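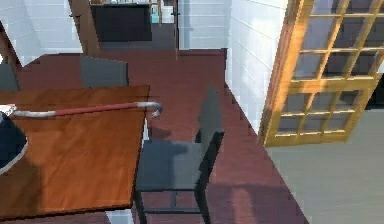
Notebook, sim bench, November

Long one today. I've been promising to write down our house rules for scene set-up before the Jestmont people send their second batch of objects, and this morning's work on the cane gave me the push. I'm really pleased with where it has got to, so apologies to whoever reads this for the length.

Background for anyone joining late: the fetch task wants the robot to pick up a long thin thing off a table and hand it over handle first. Dining room scene, one long object laid across the table, chairs about. The cane is the best test object we've had so far. It's long, it's light for its length, and the hook at the end catches on everything if the collision shape is wrong. Lovely thing to work with!

Rule 1. Overhang has to be written down.
With the cane lying across the top, the hook hangs a little past the right-hand edge of the table. Small overhang, big difference. If the physics has the hook as a solid block (which is what the automatic hull gives you) the gripper can't get a finger inside the curve, and the planner goes for the shaft every time. So: any object that sticks out past its support gets the overhang logged in the scene sheet, measured from the edge, before a single trial is run. Also log which way the hook points. Ours points down. I had a go with it lying flat and it's a different task altogether, so please don't mix the two under one name.

Rule 2. No automatic hulls on anything with a handle.
Hooks, rings, mugs, jugs, bags. Split it by hand. I did the cane in a handful of pieces along the curve and it took me less time than making the tea. Selamawit has a script in the shared folder that does a decent first pass, then you tidy up round the tip.

Rule 3. Chairs count as obstacles, including the ones you think don't matter.
I keep seeing scene sheets that list the table and the target and then say "furniture: standard". Standard what? The dark grey chair by the right edge of the table is exactly where the base wants to park for a grasp on the hook. The planner has to go round it or reach over the back of it, and a tall back is a nasty thing to reach over with a cane in your hand. Every chair gets a position and a heading. If a chair is moved between trials, that's a new scene number. Yes, even a nudge.

Rule 4. Swept volume is for the arm AND what it's holding.
This is the one I care about most. Our clearance check was being run on the empty arm, start to finish. Fine for a cup. For a cane it's useless, the far end goes swinging through the chair backs and no one gets a warning. I re-ran the old set with the held object included: 236 trials, and 77 of them broke the clearance limit at some point after the lift. All 77 had been marked as a pass! So the new rule is that the held object joins the robot model from the moment of grasp, and the limit applies to the whole lot. Limit stays at 50 mm for furniture and goes up for people (see Rule 6).

Rule 5. Doors and floor joins.
The French door on the right is all small glass panes in a wooden frame, and our simulated depth camera treats glass as if it were painted board. Real ones don't. Until the sensor model is better, any scene with glass in it gets flagged, and results from it don't go in the summary table unless the flag goes too. Same for the place where the reddish wood floor meets the grey one. The join is stepped, in and out like a staircase seen from above, and in our version both sides are at the same height. Dukcombe's test flat has a lip there. Flag it, and say whether the lip is modelled.

Rule 6. Handover.
Handle towards the person, tip down and away, arm slowed before it gets into reach. I want the slow-down to start from the distance between the person and the nearest point of the cane. At the moment it starts from the gripper, and with a long object those are miles apart. Ammann has asked for this in writing and quite right too. Draft wording is mine, please pull it to bits.

Rule 7. Look at it before you run it.
Open the scene, fly the camera round, check what touches what. Five minutes. Lighting as well: a good crisp shadow under a chair tells you straight away if the legs are floating. Gloss on the table top is worth keeping on for vision tests, the shine wanders about as the camera moves and upsets the edge finder something rotten. Matte tops make us look cleverer than we are.

Afternoon
Ran the cane scene again with Rules 2 and 4 switched on. Hook grasp works! First clean one came just before three, and I may have shouted. The arm now takes the long way round the chair, slower but well clear. 146 trials queued for tonight with small shifts in cane angle, same chairs, same lights.

To do
Scene sheet template: add overhang, hook direction, chair headings, glass flag, floor flag.
Ask Tristumberg what payload offset they use for long objects, their figure and mine don't agree.
Rename the old set so nobody quotes the pass rate from it.
Friction on the shaft: red part and metal ends currently share one value. Split them.
Selamawit Gebru to check the wording of Rule 6 against the Ammann note.
Try the same table with an umbrella, if we've got one with a proper mesh.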